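Section 4: Tabletop chores (setup and first runs)
Betari two-arm kit, bench guide

Read this first

Short version of the question everybody emails in — can it do chores yet? Some. Small ones, on a table, if you set them up right. Picking up a thing and putting it where it goes, yes most of the time. Laundry, no. Dishes, no. Anything behind a cupboard door, not on this version. Section 6 has the long list of what we tried at Leckie over the winter and what came back broken.

This section covers one job type only: small part into or out of a hole. Pegs, rods, knobs, caps, battery covers. Same motion on a shop bench as on a kitchen table so we only wrote it once.

Before you start

Arms bolted down, both of them. Section 2 if not.
Fingers on and screws snug. Don't crank them, the mounts are plastic.
Nutevik software running, version 2 or later. Version 1 drops the wrist camera view when the second arm wakes up.
E-stop where a person can reach it without leaning over the table.

CAUTION: Keep hands, sleeves and hair off the table any time the arms have power. Soft fingers still pinch. The arm behind them is not soft at all.

4.1 Setting the table

1. Clear a working patch in front of both arms. Clutter at the edges is OK, clutter under the gripper is not.
2. Put the target (the thing with the hole) inside the reach of the main arm. Flat side down. If it slides when you push it with one finger, put a rubber mat under it.
3. Stand the part up or lay it down, whichever way the task file says. Don't mix. A task trained on standing parts will paw at one lying down and time out.
4. Park the second arm off to the side, fingers low, clear of the main arm's swing.
5. Lights on. Overhead is best. No sun straight onto the table, moves too much between morning and 4 p.m.

Note: bare wood is fine as a surface. Glass is not. Shiny steel is hit and miss.

4.2 Lining up on a small part

6. Open the wrist view in Nutevik. Both fingertips should show, plus the part, plus the top of the target. If you can't see all of it at once back the arm off and come in again slower.
7. Jog down in small steps. Stop when the tips are just over the part. 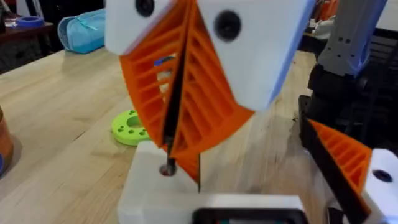

8. Check the tips against the part from the side too, with your own eyes. The wrist view lies about height. It's good at left-right and bad at up-down, and most of our bent parts came from trusting it.
9. Open the fingers, drop down, close at the lowest grip setting. Go up one notch at a time till it holds.
10. Lift straight up. No twist on the first try.
11. Save the pose. Give it a name you'll recognize in a month.

CAUTION: If the target has a screen or anything powered in it, unplug it or pull the batteries before step 9. Fingers coming down crooked will lean on whatever is next to the hole.

4.3 Running it unattended

Don't, yet. Stay in the room. Hand on the stop for the first runs of any new task, and again after you change fingers or move a base.

What to expect. On our own bench log for this job type we had 1746 tries and 354 of those needed a person to step in. So about one in five. Mostly dropped parts, some missed grabs, a few where it just sat there thinking. A grown up does the same job without looking. On a shop floor with one part, one fixture, same place every time, it does a lot better than that — move the target a hand's width and you're back to babysitting.

For home use we'd say it is slower than doing it yourself and will be for a while. Worth it if you want to learn how these things work or you have the same fiddly job over and over. Not worth it to save time on a Saturday type tidy-up.

4.4 If it goes wrong

Part tips over when fingers close: one finger is touching first. Recenter, redo from step 7.
Part slips out on the lift: wipe the finger pads, dry cloth. Then one notch more grip.
Fingers wrap past the part: too low. Come up a bit.
Target lifts along with the part: tight fit. Hold it down with a clamp or give the second arm the holding job (4.5).
Arm stops halfway and no error: check the cable at the elbow. Then restart Nutevik, then the arm, in that order.
Arms touch: hit stop, power off both, move them apart by hand. Redo the base calibraton before the next run, even if it looks fine.

4.5 Using the second arm to hold

Only after 4.2 works on its own. Load the Histisside task pack, pick "hold and pull", and teach the hold pose first with the main arm parked high. Wide pad against the side of the target, light pressure, nowhere near a screen or buttons. Then run the steps from 4.2 again at half speed.

Still testing this one. If you get a hold pose that works on round things send us the file.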